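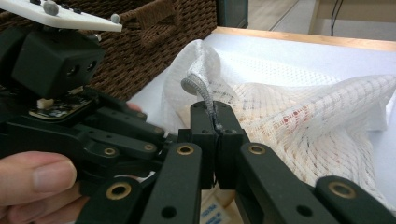 *Photo: Lavoie course archive*

Handout 3, writing a personal blog. Post by the end of February. Minimum 184 words, and link to at least two classmates' blogs.

- Pick one small thing from your week and say when it happened.
- Use the Votness template, or your own.
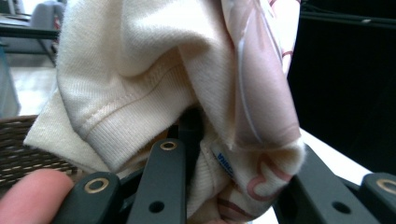
## Comments and links

Reply to every comment on your first post. Last term's class blog got 213 comments, most of them 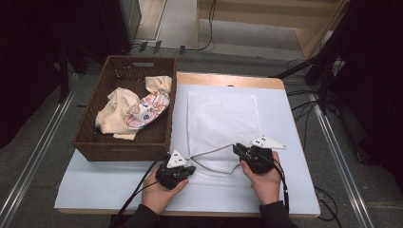

short. Short is fine. Name the post you are answering and link to it.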